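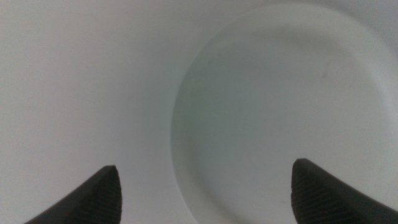

A gripper beside a white plate at the Oditz workshop.

The small firm Momiveck has started to collect examples for a learning system that should one day set and clear tables in canteens. The work is done in Oditz, and a person guides the arm by hand controls for each example. The firm wants 3000 of them before the system is trained.
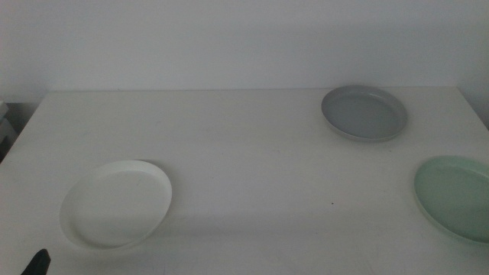 Plates were chosen as the first subject, as they are flat and difficult to grip from above. An operator records about 50 examples in one shift, and after every 10 the plates are moved to new places. Color is also a part of the plan. With a white plate on a white table there is little contrast to help the system find the rim, and the gray and the green one give it easier cases to learn from. Failed attempts are kept too, but they are marked separately.
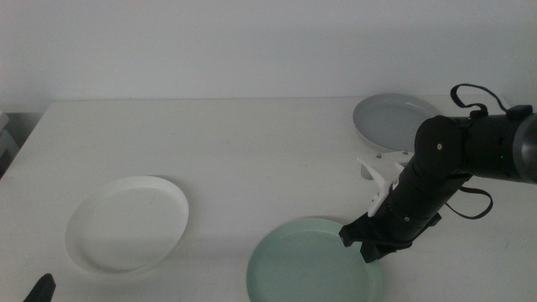

Kramer, a canteen operator which follows the project, remarked that clean plates are only half of the job, and asked when stacks and leftover food will be included. Momiveck answers that stacks come next, at its second site in Purkness.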